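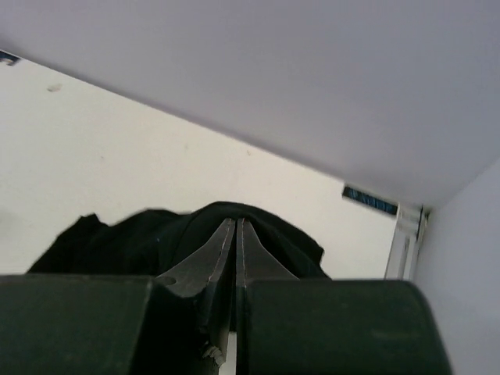
Mis à jour en janvier
Par l'animatrice du club Nakilow

On me demande souvent pourquoi notre club s'entête à faire manipuler du linge à des robots, quand la coupe Grastach récompense surtout la vitesse. Eh bien, parce qu'un tissu ne se laisse jamais prendre deux fois pareil, et que mes élèves adorent ça ! 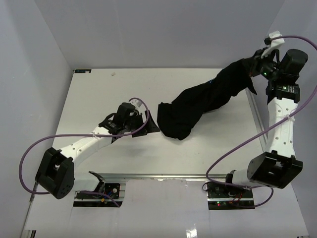
Ils ont noté 815 essais dans leur cahier, ratages compris, et je trouve ce cahier plus beau que bien des coupes. Laissons-leur donc, de grâce, 3 mois de plus avant de parler de classement.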